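Amundsen Children's Respite Fund

The Amundsen Children's Respite Fund is a small charity that pays for short breaks and home nursing for families of children with life-limiting conditions. It was set up in the market town of Gudinon, where it still has its office, and relies mainly on local donations.

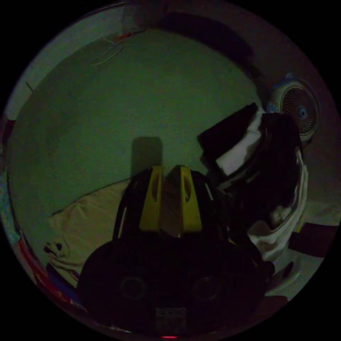
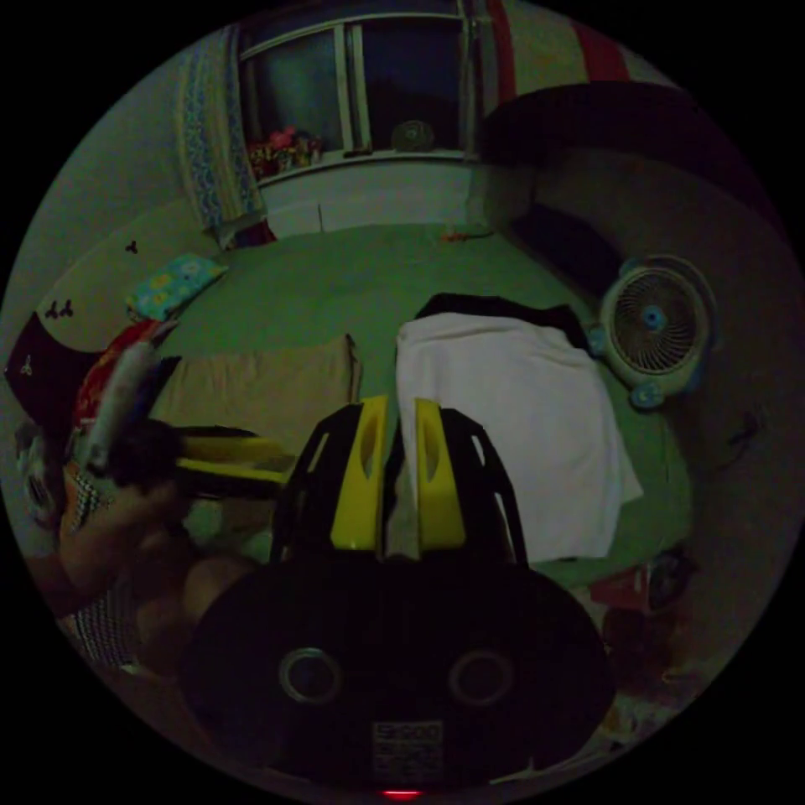

Services

The fund pays for trained carers to stay overnight in the family home, usually for 2 nights at a time. Families may also apply for a week at Munier House, a respite centre with 13 bedrooms. Parents can stay on site or leave the child with the nursing staff. Brothers and sisters are offered day trips during school holidays.

Grants of up to £49 a night are made towards travel and lodging when a child is treated at a distant hospital. Applications need a letter from a doctor or health visitor - a diagnosis is not required.

Funding

Most income comes from farm auctions, church collections and the Muditz Walk, a 20-mile sponsored walk held each February. The route runs from Gudinon to the village of Muditz and has been shortened twice because of flooding. The fund receives no regular government money, though the district council has let it use its office rent-free.

See also
Children's hospice
Home nursing
Muditz Walk
Respite care

Sign up to our newsletter for new and updated articles.

Shared 13 times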